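5. What people still want from a phone they can open

We went into the survey expecting the removable battery to be a nostalgia item, something people smile about and would never pay for. The answers were far livelier than that! Of all the questions we put to phone owners in Lundham and Stiltenholm, the one on opening the back cover drew the longest replies, and it is the one we most enjoyed reading. The questionnaire closed on 2023-02-13 with 2,942 complete responses, and 262 of those used the free-text box to write something about batteries without being asked to.

Two groups stand out in the free text. The first is made up of people who once owned a phone with a cover that snapped off and who carried a charged spare. They describe the swap in loving detail -- the thumbnail in the slot, the little click, the wait while the phone started up again. The second group never had such a phone at all, and this surprised us. They want a battery they can change for a plain reason: the rest of the phone is still good. Screen, camera and storage all do what they need, and the battery is the only part that has worn down.

We also asked how people dealt with a tired battery in their present phone. Most wrote of living with it, carrying a power bank or keeping a charger at work. Those who had gone to a repair counter, mainly the Shehu shops, were pleased with the result but often said they had put the visit off for months. Handing over a phone for an afternoon is a bigger step than it sounds, and the cost seemed to matter less than being without it.
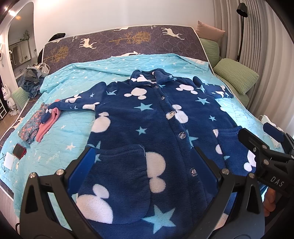

Figure 5. Dark blue fleece, spread out.
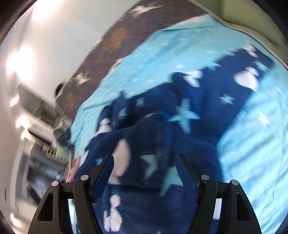
One respondent in Stiltenholm wrote that a sealed phone had never bothered them until the first winter it shut down at the bus stop, and that they would happily carry a thicker one if the back came off. Several others made the same trade in almost the same words. Thickness, which phone makers treat as a deciding matter, hardly came up as a worry. Water did. People who had dropped a phone in a sink or a lake were much less eager to see a cover that opens, and some asked outright whether a good seal and a loose battery can go together.

They can, at least on a small scale. The Bamier handset we looked at in November uses a rubber ring pressed down by five screws, and the battery lifts out on a pull tab. It is slower than the old snap-off cover, but it needs one common screwdriver and no heat or glue. We think this middle road deserves far more attention than it gets -- a battery changed at the kitchen table once every few years is a very different wish from one swapped daily on a train, and our survey lumped them together. The follow-up questionnaire splits them into separate items, with a third item on seals placed before either, so that people have water in mind when they choose.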